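From: Tyra Ekström
To: Tukdale kitchen & pantry list
Date: 30 Dec 2024
Subject: Re: lids, again (the big white ones)

Yamila Aravena wrote:
> Does anybody else have trouble with the big storage boxes, the ones
> with the handle in the top? Mine smell of onion even after a good
> scrub, and I can never get the lid to sit right on the first try.
> I'm ready to go back to jars. Also, is Verna still doing the flour
> order in the new year?

Hi Yamila, hi all,

Oh, don't go back to jars yet! I had the onion thing too, all through September, and for me it was the lid and not the box. The handle sits down in a little well, and I'd been wiping straight over the top of it for months (I know, I know). Now I lift the handle up, go around the well with an old toothbrush and baking soda, leave it 13 minutes while I make coffee, then rinse. Two rounds of that and the smell was gone. Tanko swears by lemon juice but I tried it and just got lemony onion.

As for getting it to sit right, I start at the side with the small gray tab and then press my way around to the other end. If I push down in the middle first, a corner pops up every time. Works for me, anyway!

I'm keeping rice in one, and six bags of lentils in another, and the spare lid lives flat on the table until I find a shelf for it. Guilan, did you ever want that one? It's yours if you come by.

And yes, Verna told me she's doing the flour again. Send her your amounts before she gets swamped.

Tyra

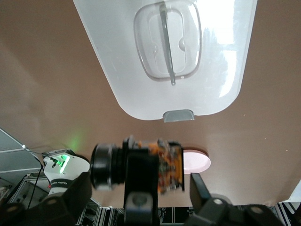
The spare lid, gray tab at the bottom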